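Can a Two-Arm Robot Make Lunch? Chore Readiness in a Student Kitchen Test
Digby Kingi, project report, July

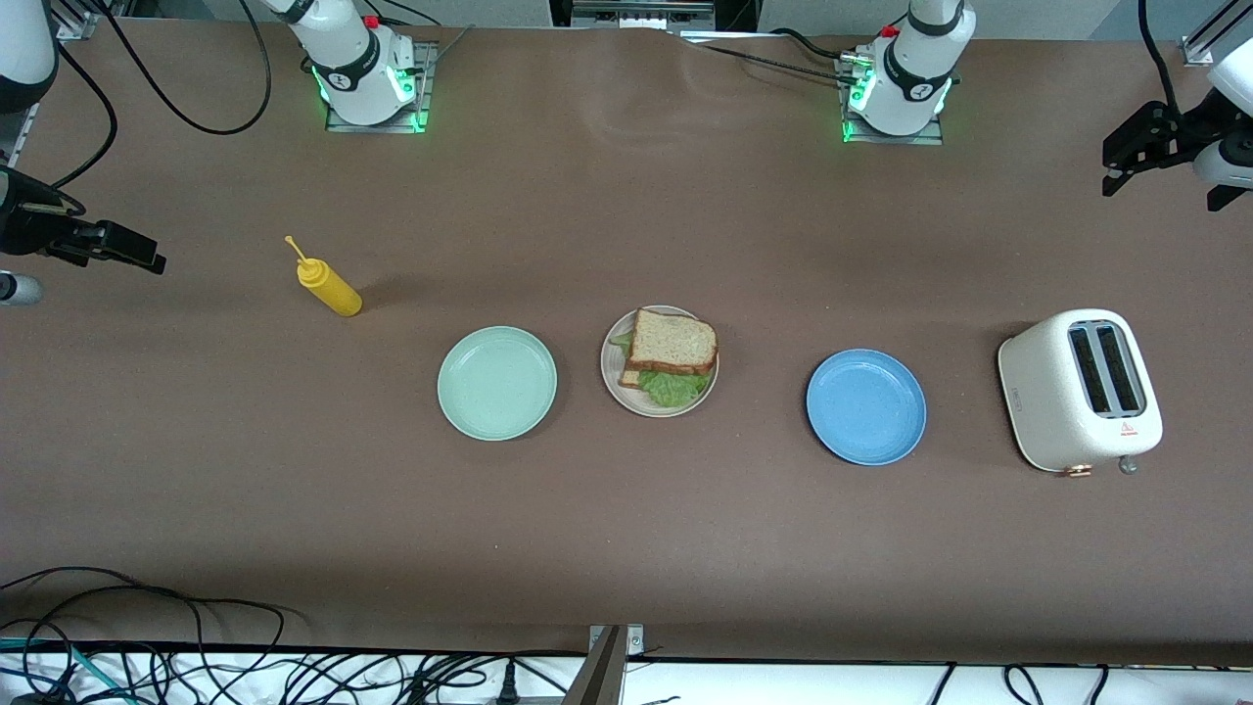 1. Background
Published demonstrations of household robots tend to show one clean run of one chore. The question in this project was narrower: which parts of a simple lunch task can a two-arm system repeat without help, and which still need a person. Food assembly was chosen over laundry and dishwashing for the mix of object types it puts in reach of the grippers. A plate is flat and rigid with a low rim, a two-slot toaster has a small lever, and a sandwich with lettuce spilling past the bread has no firm edge to grip. A mustard bottle adds a squeezable body.

2. Method
Task steps were scripted in Taveo and logged with Bolach. Each attempt was scored as complete, complete with help, or failed. A step was failed if it ran longer than 20 seconds. In total 3,247 attempts were logged, of which 211 were discarded for logging faults.

3. Results
Plate moves were the most reliable step. Lever presses came second - most failures were small errors in height. Sandwich transfer was the weakest. The top slice slid when the lower slice was lifted, and lettuce was often left behind.

4. Discussion
Rigid objects at known positions are within reach of current systems. Layered food is not, at least with two-finger grippers and no force sensing. Speed was also poor compared with a person. The Quinlan planner was not tested and is left for further work.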